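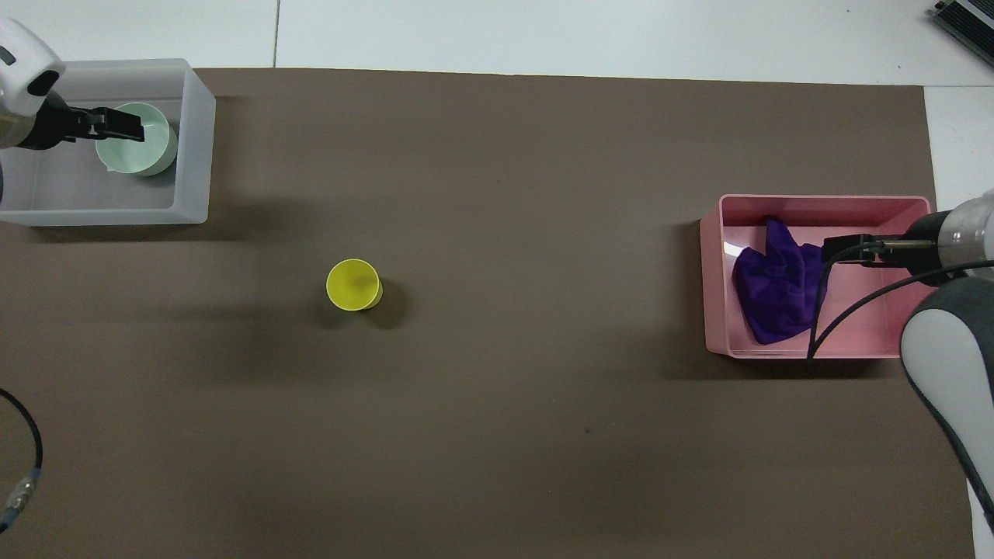

Comparing Two Finger Sets on a Two-Armed Tabletop Robot -- Student Project Report

Filed under: Student Projects / Robotics / Grippers
Posted 19/07/2020

When we signed up for this project in January we had rather grand ideas about getting two arms to tidy a whole kitchen. Our supervisor listened very patiently and then suggested we find out first whether the grippers could pick up a cup. We are glad now that we were steered that way, as the cup kept us busy for most of the spring.

The question we settled on was a simple one. Our lab had been using the Plismont fingers, which are flat and fairly stiff, and it had also been given a set of Kun fingers, which have a softer pad and bend a little at the tip. Everybody in the building seemed to have an opinion about which was better (usually whichever one they had used last), but we couldn't find a proper record of anyone trying them on the same objects in the same way. So that became our job.

What we tested

We kept the objects few and ordinary. There was a cup, which is hard and has a rim, and there was a cloth, which has no fixed shape at all and is different every time you put it down. The cup had to be lifted out of one bin and stood on the mat, and the cloth had to be lifted out of another bin and laid in front of it. Each arm had its own bin so that they would not get in each other's way, although we did manage one quite loud knock in the second week, when a pair of start positions had been typed in the wrong way round.

The arms were driven through the Jakent controller, which lets you record a movement by hand and play it back at a chosen speed. We set the closing force by trial and error until the cup could be held without slipping, and then left it alone. A camera above the table gave the starting position of each object. We looked at fitting wrist cameras as well, but the cables were already enough of a nuisance, and we spent a good afternoon just finding a way to route them so that they didn't catch on the side of a bin when the wrist turned.

We ran roughly 900 attempts, split evenly between the two finger sets. The plan had said 1,000, but we lost several days to a loose connector that came and went -- mostly went, whenever somebody was watching it -- and we thought it better to stop early than to rush the last batch.

What we found

On the cup, the flat fingers did better, and by more than we had expected. One finger goes inside the rim and one outside, and because they are thin they will fit even when the camera has the position slightly wrong. The soft fingers needed the cup to be at least 20 mm clear of the bin wall, otherwise the outer pad rubbed against the wall on the way down and pushed the whole bin along.

On the cloth it was the other way about. The flat fingers often closed on a single fold and then let it slide out halfway up, while the soft ones took hold of a good handful and kept it. Where the cloth had a corner or a peak sticking up, both sets managed nicely, so a lot depends on how it happens to land. We tried to be fair by dropping it from the same height each time, but we would not claim that this made every crumple equal.

Changing over the fingers took 13 minutes once we had got the hang of it, including checking the zero position again. Please do check it again! We skipped this once and had to throw away a whole morning of results.

What we would do next

We would like to try one kind of finger on each arm, as the Arkamwood group down the corridor has suggested, and let the program choose which arm goes to which object. We would also like to try more cups, especially very light ones, which may well need a gentler squeeze than the setting we used. The recorded movements and our results sheets are in the shared project folder, along with a drawing of the cable clip we ended up printing, which may be the most useful thing we made.

14 shares | 3 comments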